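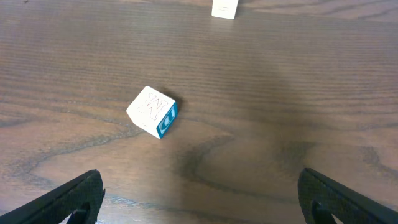

*Letter block, M side up.*

## 4. Setting up the lending desk

This section covers the Mernari label printer, the scanner and the Listari catalog program. If you're opening the toy library for the first time, do Section 3 (keys, alarm, lights) before this one. The alarm doesn't care how good your labels are.

Allow 25 minutes. Wayne Heywood has done it in 9, and we found out in April what he'd skipped.

### 4.1 Connect the printer

1. Put the printer at the left end of the desk, within reach of the wall outlet. Don't use the extension cord in the drawer. It's in the drawer for a reason, and it will go in the trash once we agree on who gets to throw it out.
2. Plug the power cord into the printer first, then into the wall.
3. Plug the flat end of the data cable into the laptop. There are two correct-looking ports. Use the one with green tape.
4. Hold the power button until the light turns solid. A blinking light means the lid isn't fully closed. Press both corners of the lid, harder than feels polite.

**Note:** The printer announces "Ready" on its little screen as soon as it has power. Treat this as a statement of attitude. It's ready when it has printed a test label.

### 4.2 Load the labels

1. Open the lid and lift out the empty core.
2. Drop in a new roll of Crabtree labels so they feed from underneath.
3. Slide the guides in until they touch the roll, then back them off a hair.
4. Pull 2 labels past the cutter and close the lid.
5. Press Feed once. One label should come out. If a long ribbon of them comes out, press Feed again to stop it, save the good ones, and go back to step 3.

**Caution:** The cutter is sharp all the way along. Tear labels upward and keep your thumb out of the slot. The first aid kit is under the sink.

### 4.3 Start Listari and pair the scanner

1. Log in to the laptop with the desk account. The password is on the card inside the cash box, where Pauline Garside moved it after we all admired it on the monitor for a year.
2. Open Listari and wait for the shelf list to load. Clicking again opens a second copy, and the two copies will not agree about anything.
3. Choose **Tools > Scanner > Pair new device**.
4. Squeeze the scanner trigger for 6 seconds and let go at the beep.
5. Scan the square code on the screen. A second, higher beep means it's paired.

If the scanner makes a low double honk, it's still paired with the old laptop. Turn that one off and start again at step 3.

### 4.4 Enter a toy

Every toy gets a record before it gets a label.

1. Click **New item** and type a plain name. "Farm puzzle" is a good name. "Puzzle (the nice one)" has been used, and may not be used again.
2. Pick a shelf code from the list.
3. Under **Pieces**, enter what's really in the bag in front of you, even if the box claims otherwise. Boxes are optimists.
4. Under **Condition**, choose New, Good, Fair or Loved. Loved is below Fair.
5. Click **Save**, then **Print label**.
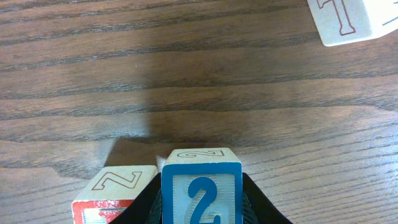
Stick the label on the bag or the box. Labels on the toys themselves get peeled, chewed or, in the case of the Skamier train set, mailed to us by a family in another state with a very nice letter. Smooth it down from the middle outward and scan it once to make sure the right record opens.

If the wrong record opens, don't edit it to match. Delete nothing, set the toy on the shelf behind the desk, and leave a note for Chiharu Ichikawa, who can merge records and doesn't mind doing it.

### 4.5 If something goes wrong

- **Labels print blank.** The roll is in upside down. See 4.2, step 2.
- **Labels print in Hungarian.** Attila Vida was on the desk before you. Go to **Settings > Language** and change it back.
- **Listari says "Shelf not found."** Close the message and choose the shelf again. The shelf is fine - you can go and look.
- **Nothing works.** Write loans in the paper book and call Shirley Dunmore before 8 p.m. The paper book has never needed pairing.

Closing the desk for the day is covered in Section 5.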